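Clivine Color Cubes, Set of Three – Review

Reviewed by Dong-hyun Joo
12th May

Clivine sells its color cubes singly, in sets and in a big school tub. I bought the smallest set in April, after the old painted blocks from Roltholm got too chipped to use. I wanted plain cubes in strong colors with nothing printed on them. That is harder to find than it should be. Most block sets in the stores have letters, animals or rounded corners, and the rounded ones slide off each other.

The set is one red, one yellow and one green. They are wooden, with one solid color per cube. They come in a flat cardboard sleeve that tears the first time you open it, so plan on keeping them in something else. I use an old margarine tub.

Color

The red is the best of the three. It is a bright scarlet and looks the same on every face. The yellow is less clear. From the front it can look more orange than yellow, and in warm light I would call it mustard. If you are sorting by color name with small children, expect an argument about that one. The green is light, somewhere between mint and grass, and much paler than the green on the sleeve. I don't mind it, but anyone matching it to an older set should know.

All three show up well on a white table. I also tried them on a dark green cutting mat and the green cube did badly there.

Stacking

Stacking is what I bought them for. The exercise I use is simple: put a short strip of black tape on the table, set the first cube on it, then put the next one on top. The tape should stick out on either side of the cube so you can still see where the base belongs. I like red on the bottom with yellow on top, as the two are easy to tell apart from across the table. 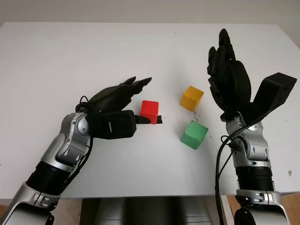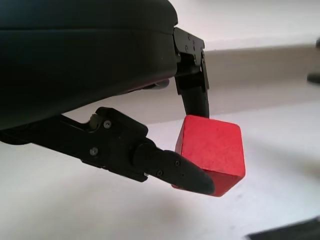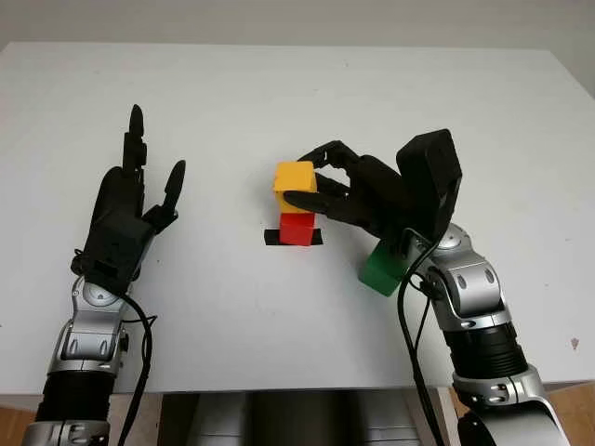

The red cube appears in all three views. Last one: yellow on top of red, over the tape.

The faces are flat enough that a two-cube stack stays where you put it if you lower the top cube straight down. Three high is fine too with a bit more care. My set has one poor edge, on the green cube, where the paint has built up into a slight ridge. It rocks if that side is down. I turned it over and left it at that, but a light rub with fine sandpaper would probably fix it.

The paint is smooth without being slippery. Dry hands get a good hold on it. With hand cream on, less so.

Wear

I kept a tally of drops onto a hard floor, mainly because the Roltholm blocks chipped so early. After 70 drops from table height the red cube had one small dent on a corner and no bare wood. The yellow had a dull patch on one edge. I stopped counting there. A damp cloth takes off finger marks. Pencil needs a little soap.

Compared with others

The Meltdale cubes are the usual alternative. They are heavier and the edges are sharper, so they line up better in a tall stack, but they are louder on a bare table and the set I tried smelled of varnish for almost 70 hours after opening. Cho makes a foam version that is quiet and cheap. It is no use for careful stacking, as the cubes squash when you pinch them.

The school tub from Clivine holds 247 cubes in mixed colors. I haven't used it. If the paint is as uneven as on my green one, I would want to sort through them first.

Good points: strong red, flat faces, paint holds up to drops, no printing.
Bad points: yellow leans orange, ridge on one cube, useless sleeve.

I would buy the set again for stacking practice. For sorting games I would look for one with a truer yellow, or add a couple of single cubes. Clivine lists the singles under spare parts, near the bottom of the page.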